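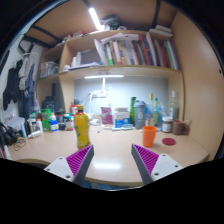

The study bedrooms on the first floor at Girnwood were the main work of this quarter. All 16 now have their new desk units, with the light wooden shelving fixed above and a light strip fitted under the shelf. Residents have been quick to fill them. In one room the shelf is already packed with books and binders, papers are stacked on top, and the desk below holds bottles, a pill jar, a cup, a mug and a jar of brown spread. Food and medicines on the same surface came up at the residents' meeting, and we would like to add a small lockable cupboard to each room.

Delivery of the second batch from Radulović was late by four days. Farzana Paul has agreed a new date for the Menbridge rooms, which will be done in January.

Spending to date is within the grant. The extra sockets cost £409 more than quoted and this was met from the amount set aside for repairs. We expect the cupboards to cost about £72 each, fitted, and ask that the underspend on flooring be used for them.

Ilir Vlachou will send the signed inventory and the electrician's certificates separately. Two chairs are still to be replaced by the supplier.

Report prepared for the Flirkumell Fund, October 8, 2018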